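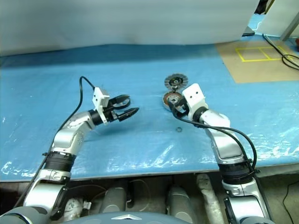 Worktable with blue plastic cover

Trarkside Front Desk for Small Inns and Guesthouses

Trarkside keeps your bookings, room calendar and guest messages on one screen, and version 2 is out now! If you have been running your place from a paper diary and three browser tabs (plenty of us started that way), this will feel like a very good night's sleep.

The calendar is the part people fall for first. Drag a booking to another room and the rate, the cleaning list and the guest's confirmation all change with it. Split stays work too, so a family that wants the garden room until Thursday and the attic after that is still a single booking with a single bill.

New in this version

Housekeeping view. Cleaners see their own rooms on a phone, tap when a room is ready, and the front desk sees it right away. No login to remember, just a four-digit code.

Message templates in 20 languages. Arnel Catacutan rewrote every one of them to sound like a person, and the late arrival note is lovely.

Group bookings. Hold up to 176 beds under one name and release the ones you don't need with a click.

Door codes. Works with Jurkeck and Šimkus keypads. Plevotine locks are being tested and should follow in January.

What you need

Any computer or tablet with a current browser. Receipts print on a normal office printer or on 80 mm paper rolls. Your guest list can be brought in from a spreadsheet, up to 4,000 names at a time, and bigger lists can be loaded in parts.

Plans

Solo: one property, two users
House: one property, unlimited users, housekeeping view
Group: several properties, shared guest list, group bookings

Door codes are included in House and Group. You can switch plans at any time from Settings, and your old bookings stay right where they are.

Page updated May 4, 2021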